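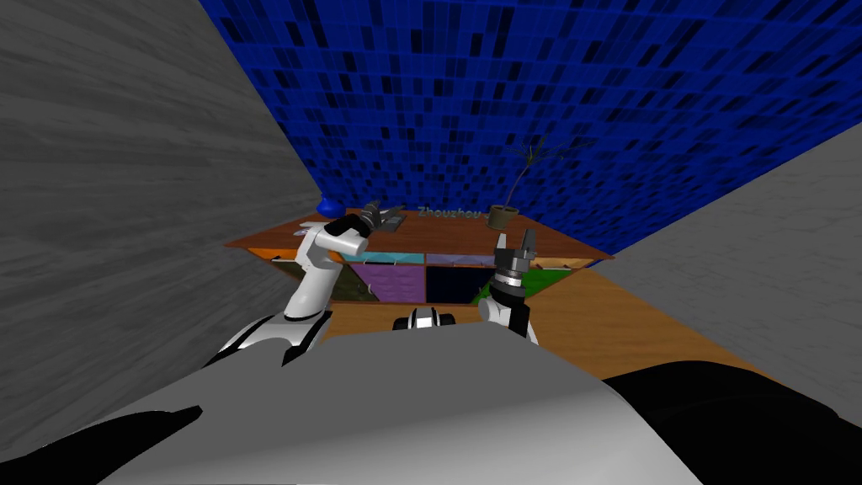 How do you work out a football team's turnover margin?
Add the interceptions and fumbles the defense recovered, then subtract the interceptions and lost fumbles charged to the offense. A positive number means the team took the ball away more often than it gave it up.

The steps below use the Hillis season log as the worked case. Any log with one row per game will do.

Step 1. Set up the columns
Make one row per game and five columns: opponent, interceptions made, fumbles recovered, interceptions thrown, fumbles lost. Leave fumbles that the offense fell on itself out of the last column. They are not turnovers.

Step 2. Enter the defense
Count opponent fumbles only when your team ended the play with the ball. In the Hillis log, the game against Moodley shows three interceptions and two recoveries, so takeaways are 5.

Step 3. Enter the offense
In the same game Hillis threw one interception and lost one fumble. Giveaways are two. The margin for that row is plus three.

Step 4. Handle kicks separately
A muffed punt recovered by the other side counts as a fumble lost. A blocked punt does not count as a turnover. Neither does a failed fourth down, though some local scorers list it – check the notes at the foot of the sheet before copying totals.

Step 5. Total the season
Sum each column first, then subtract. Adding up the game margins gives the same result and makes a useful check. If the two disagree, look for a row where a blank cell was read as text.

Step 6. Compare teams
Teams that have played a different number of games need a per-game figure. Divide the season margin by games played and keep two decimals. Wostuvby and Berkell had the same season margin at the end of August, but Berkell had played one game fewer and so ranked higher.

Plays with two changes of possession
If a defender intercepts a pass and then fumbles it back to the offense, enter one turnover for each side. The play adds zero to the margin but still belongs in both columns.

Last updated Sep 10, 2025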